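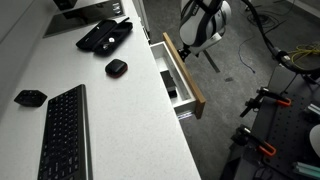 Feature film "Maurya" was filmed in Flesside

The feature film "Maurya", directed by Till Heitmann, was filmed in several places of our town during August. The production company Isau has now given us permission to announce the locations.

The film tells the story of a ferry mechanic who comes back to her home town after a long absence. The leading role is played by Bouchra Tazi.

The cooperation began in spring, when the company sent an inquiry to the Flesside Film Office. The staff of the office showed the director possible locations and helped with the permits for the streets and the harbor. After two visits the director decided to place almost the whole story here.

Main locations
Old ferry landing and ticket hall
Zulallow Bridge
Market Street (night scenes)
Reading room of the town library

For the festival scene on the bridge, 142 residents took part as extras. The filming of this scene started at 5 a.m. on a Saturday, and the bridge was closed to cars until noon. We thank all residents and shop owners for their understanding.

Advance screening
Before the film opens in theaters, an advance screening will be held in the large hall of the Culture House, which has 300 seats. Of these, 100 seats are kept for the extras and their families. The other tickets can be reserved at the Film Office counter, up to two per person. The director will greet the audience before the film.

A location map is also in preparation and will be given out free at the tourist information.

Contact: Flesside Film Office, Town Hall, 2nd floor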